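Search this site Enter keyword Go

Frozen Shoulder: The Stuff You Ask Me Most
July 19, 2024 | By Maren Tolliday

What is it, anyway?
The capsule around your shoulder joint gets thick and tight, so the arm won't go where you want it to. It usually creeps up on you – first it aches, then one day you can't reach your back pocket!

How long does it last?
Longer than you'd like, sorry. Plenty of people need a year or more, and some keep a bit of stiffness after that. I had a patient start with me in February who is only now sleeping on that side again.

Should I push through the pain?
Please don't. A gentle stretch that feels tight is fine (I like pendulum swings and walking your fingers up a wall), but sharp pain means back off.

Do I need a scan?
Often we can tell from moving your arm around. Your doctor may want an X-ray to rule out arthritis.

Will a shot help?
A steroid injection can calm the pain, mostly in the early months. Talk to your doctor first if you have diabetes, as it can bump your blood sugar up for a while.

Can I see you at both offices?
Yep! I'm at Koval on Mondays and at our Uvar office the rest of the week. Park behind the building at Uvar, the front lot fills up fast. 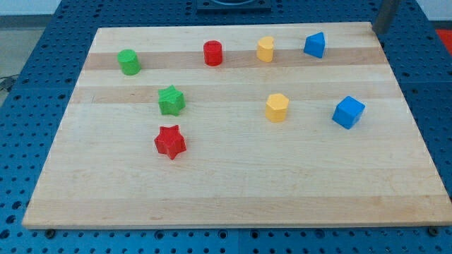
Maren Tolliday
Physical Therapist, Koval Shoulder & Hand

I've been treating cranky shoulders for most of my working life and I still love it. Bring your questions to your first visit, and wear a tank top if you have one.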